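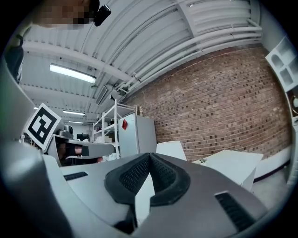
Janero Histberg Hand-Held Gripper Set

Item no. HG-51
In production. Prices on request for orders of more than one set.

The Histberg is a gripper tool that a person holds in the hand and works like a large pair of tweezers. A camera looks along the fingers and records what they do. Teams use it to collect demonstrations for robot arms without buying the arm first, and for many of our customers this is the main reason to order it: the arm can stay in next year's budget while the recording starts now.

The set is meant for ordinary rooms, such as kitchens, workshops and offices. No rail or fixed stand is needed.

What is in the set

Two grippers, gray housing
Four finger pads, black rubber with textured face, already mounted
One set of marker cards, black and white
Two cameras with wide lens
Charger and cable
Hard case
Printed manual in English and Spanish

Not included: memory cards, computer, replacement pads (see Pads and wear).

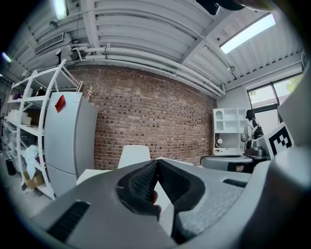 Histberg gripper with textured rubber pads. Marker card on the right.

Ordering one set or several

One set is enough for one operator. Please do not plan for two operators to share a set during the same shift. The hand size must be adjusted each time, and the calibration should be repeated after it. If you have two people, order two sets, or plan separate shifts.

For a first project we recommend a small order: one set, one spare camera and one bag of pads. You can add sets later and they will work together with the older ones, if the firmware is the same version on all of them.

Pads and wear

The pads are the part you will buy again. We replace them in our own workshop after 1,000 recordings, or earlier when the texture becomes smooth at the tip. With soft objects they live longer, with metal tools and cans shorter. Pads are sold in pairs, and both fingers should always be changed together - a new pad against an old one does not close straight.

Pad pair, standard: 37 euros
Marker cards, full set: 51 euros
Carrying strap: 57 euros

Prices are without tax and shipping, and are valid for orders received until 31/01/2020. After this day please ask for a new quotation.

Other costs to put in your budget

Storage. Wide video fills a disk quickly. Decide before the start how long you will keep the original files, and who makes the backup.

Operator time. New operators need a first day only for practice. The recordings from this day are usually not usable and should not be counted in your plan.

Room. Good, even light is more important than a large space. Keep the vent slots of the housing free and do not cover them with tape or labels.

Objects. Cups break, packages get soft, food must be bought again. Customers often forget this line.

Delivery and service

Single sets leave our warehouse in Cisneros within two weeks. For larger orders we confirm the date in writing. Repairs are made in Ziritz. Please send the complete set in its hard case, also when only one gripper has a fault, so that we can calibrate both together. The workshop is closed for inventory in the first week of October.

The warranty is two years for the housing and the camera. Pads, straps and marker cards are wearing parts and have no warranty.

Questions before you order: Consuelo Montes, equipment sales. Write to her with the number of operators and the kind of tasks you want to record, and she will send you a list of parts with prices.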